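# Stop telling people to batch cook

January 2, 2022
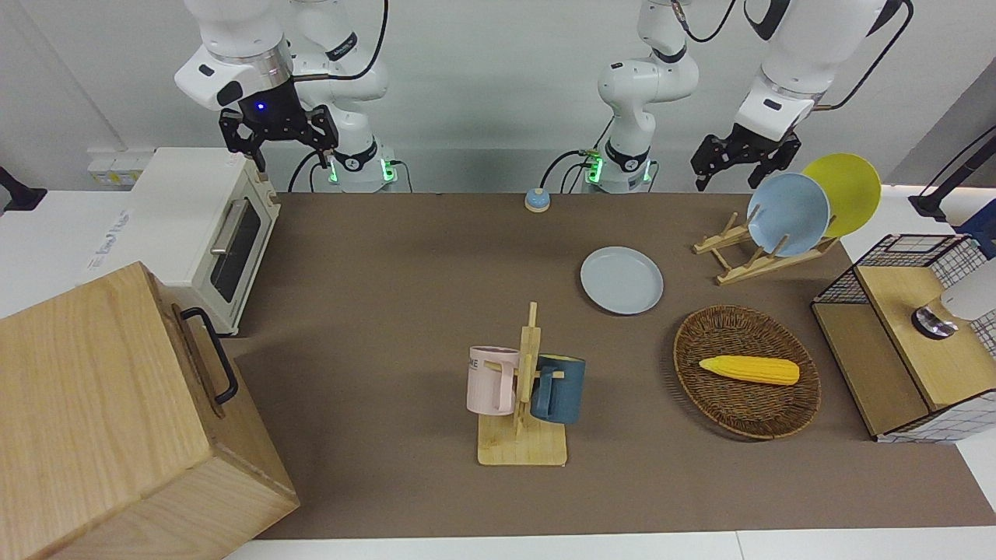
*Toaster oven on the left, dish rack on the right.*

Every January the same advice. Cook on one day, eat for six. Buy the tubs, label the tubs, stack the tubs. My sister-in-law got a set of 26 for her birthday and I have not seen a matching lid since April.

I'm against it. Have been for years, writing this quickly before the leftovers pieces start and I lose my nerve.

First thing. Food on day five is not the food you made. Rice goes to gravel. Greens go grey. You eat it because you promised yourself you would, standing up, a bit cross. Jade Petrenko did a whole winter of it when she was working shifts in Korberg and told me she still can't look at a lentil. She isn't a fussy eater. She'd eat toast off a wall.

Second. The time. People say it saves hours and I don't think they have ever timed it. They count the weeknights they didn't cook. They leave out the long afternoon, the shop before it, the big pan that won't fit in the sink, the wait for everything to cool so you can shut the fridge. I gave up most of a day off for this, more than once. What did I get? Fifteen minutes back on a Tuesday-ish sort of evening, which I spent looking at my phone.

And it assumes a fridge. Mine comes up to my hip. In Mukumport I shared one with Liya Gebretsadik and two others, a shelf each, and if anybody had turned up with a week of chilli there'd have been words. Most of the advice is written by someone with a second freezer in the garage. They don't mention the garage.

What I'd put in its place is small and dull. Learn four suppers that take under half an hour. Properly learn them, so you can do them tired. Eggs and something. Noodles with whatever's green. Beans on toast counts, beans on toast has always counted. Mine at the moment:

- eggs in tomatoes, with a heel of bread
- noodles, cabbage, chilli oil
- tinned fish, potatoes, too much mustard
- cheese on toast with an onion under it

That's it. You could feed yourself on that till spring and be fine.

Ngan-ling Wei thinks I'm wrong and she's got three children so I listen. Her point is that half an hour at six o'clock is worth double half an hour at any other time. Fair. With small kids the evening is a cliff. But when I pushed her on it, what she does is boil extra potatoes and keep a jar of dressing going. Sensible. Cooking a bit more of one thing is not the same as writing off a day to make 15 identical lunches, and I wish we had two diffrent words for it.

Money, then. I'll give them some of that. Big bags are cheaper, yes. A pan of soup costs next to nothing. But I also know what I threw out. I kept the receipts one year, no idea why, I'm not a receipts person, and there was up to 500 in there for stuff that went straight in the bin with good intentions on the lid. Remzi Karaca at the veg stall says he can spot us every new year, the people buying nine peppers. Sells them the nine peppers, obviously. Sees them again a week later buying two.

The bit that bothers me most is harder to say. Batch cooking treats supper as a job to be got out of the way, along with the ironing. Some nights it is that. Most nights though, for me, the chopping is the only quarter of an hour where my hands are busy and my head isnt. I don't want to have done it already. I come in, coat on the chair, radio, onion. The day stops there.

If you've got the tubs and you love them, keep going, I'm not coming round. But if you've tried it every year and packed it in by the second week, you aren't lazy. You just wanted something hot you'd picked that day. Go and buy two peppers.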